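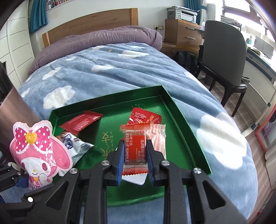

2018-04-06

The golf society confirmed today that the club secretary's wedding reception will be held at Mottram in November. The board has agreed to a guest list of 40 and set aside 760 dollars for the band – a fair sum.

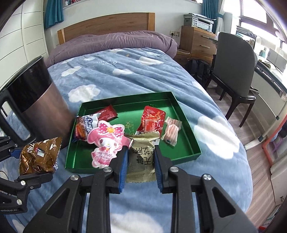
Wrapped snacks in the green tray.

The Stollmont course will close for 3 days before the event. Members have been informed by letter. Oatmeal, of the kind sold in the brown-and-gold bag, will be added to the breakfast menu for guests arriving early. 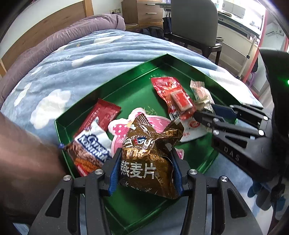
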